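About Kashindye School Health

Kashindye School Health trains school staff to look after students with long-term medical conditions during the school day. Most of our work is on type 1 diabetes and seizure disorders. We started with one district and now work with 43 schools, most of them public elementary and middle schools without a full-time nurse.

What we do

Our main course is called Nirnotby. It takes one school day and is taught on site, usually in the library or the staff room. Office staff, coaches, bus drivers and classroom aides can all attend. They learn how to read a student's care plan, how to spot low blood sugar, when to call 911 and what to write down afterward. Each group is kept to 14 people so that everyone gets time to practice.

We also review care plans. A school sends us its blank forms and we mark what is missing or hard to follow – emergency contacts, field trip instructions, where supplies are kept. We do not look at individual student records and we do not give medical advice to families.
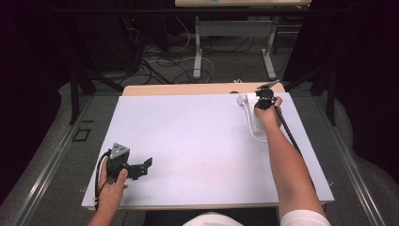
Who we are

Kibet Nyaga founded Kashindye after working as a school nurse covering three buildings at once. Kibet still teaches the seizure first aid part of the course and writes most of the handouts. Our other trainers are registered nurses and former teachers, and every new trainer sits in on full sessions before leading one.

Over 175 school employees completed the course last school year. Refresher sessions are two hours long and can be booked any time after the first anniversary of training.

Cost and scheduling

Schools pay a flat fee per session, with travel included inside the county. Small schools may share a session and split the fee. Spring dates open for booking in February. To ask about a date, have your school office call or write to us with the number of staff and the conditions you need covered.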